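Shelf Life: the marble has landed

Hello again from the back end of Gerenville, where I have spent most of April with brick dust in my hair and a pencil behind each ear. Those of you who came to the last open evening will remember the alcove at the end of the corridor, the one with the peeling green paint and the bucket. Well, the bucket has gone! So has the paint, so has the old pipe boxing, and in their place we have a proper marble wall.

I should say straight off that I was against marble. I wanted tongue and groove, painted something sensible, with a row of pegs along it. Coralie Doolan was the one who kept on about stone, and she's the one who dragged me out to the yard at Brerkport on a very wet morning to look at offcuts. We walked up and down the racks for ages. There was a white one with grey streaks that we both thought looked like a bank, and a green one that Coralie loved and I could not have lived with for a week. Then the man at the yard pulled a beige piece from the back, and we both went quiet, and that was the end of my pegs.

It came to £2,847 with the cutting and delivery, and before anybody writes in, yes, that was inside the budget. We'd put by more than that for the pipework and then the pipework was fine. Treasa Doherty has the paperwork if you'd like to see it. She will want it back.

Getting it up the stairs was another matter. Colm Ó Riain had measured the turn on the landing twice and declared there was 30 mm to spare, which sounds a lot more when you're standing downstairs with a cup of tea. It took six people, an old duvet and a good deal of shouting, and we had to take the door off its hinges at the last minute (it's still leaning in the office, I know, I know). The sheet itself went on in an afternoon once it was up there. The fixer wouldn't let any of us help and I can't say I blame him.

A word on looking after it, as I've had three people ask me already. Please don't use the lemon spray from the cupboard, or vinegar, or anything that promises to cut through limescale. Marble hates acid and you'll get a dull patch that no amount of rubbing will shift. Warm water and a soft cloth will do nearly everything. For anything stubborn there's a tin of Brelliter stone soap under the sink – a capful in half a bucket, then rinse, then dry it off with one of the old tea towels. We'll seal it again in the autumn.

Then there was the lighting. Eimear Ó Flaithearta had a roll of amber strip left over from doing her own kitchen and offered it to us for nothing, and I said yes before I'd thought about where it would go. We tried it in a few spots with masking tape and a lot of standing back and squinting. Plain white made the stone look like a dentist's. The amber is a completely different thing, lovely and toasty, and I've caught myself going down there at half past four just to have a look at it.
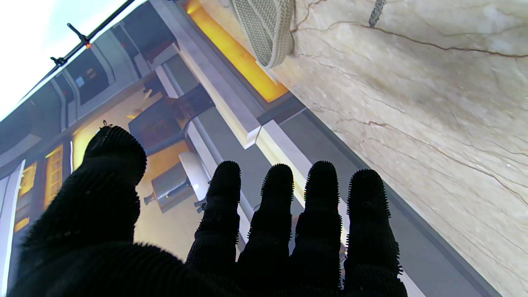
Cream and beige with fine brown veins, and the amber strip glowing alongside. The woven strap is in there too.

I've become rather silly about the veins. They wander all over the place, some going along and some cutting across, and you start seeing rivers and coastlines if you stand there long enough. Fionnuala says one bit is the road to Madigan, complete with the bad bend. I can't see it myself but she was very firm.

The grey edge strip was a bit of a debate as well. Coralie would have had brass, and I did look up the price of brass and then closed the page again. The grey is quiet and smooth and lets the stone get on with it, and I think she's coming round. Slowly.

Still to do: the door (see above), a second coat on the ceiling, and somewhere to put the coats, which I notice is what my pegs would have been for. We've £195 left in the pot for that, so if you've a decent coat stand going spare, or you know of one in a shed somewhere, let me know before I go and buy something daft. Leave a note in the tray by the front door or grab me when you see me. I'm usually about in the mornings until eleven.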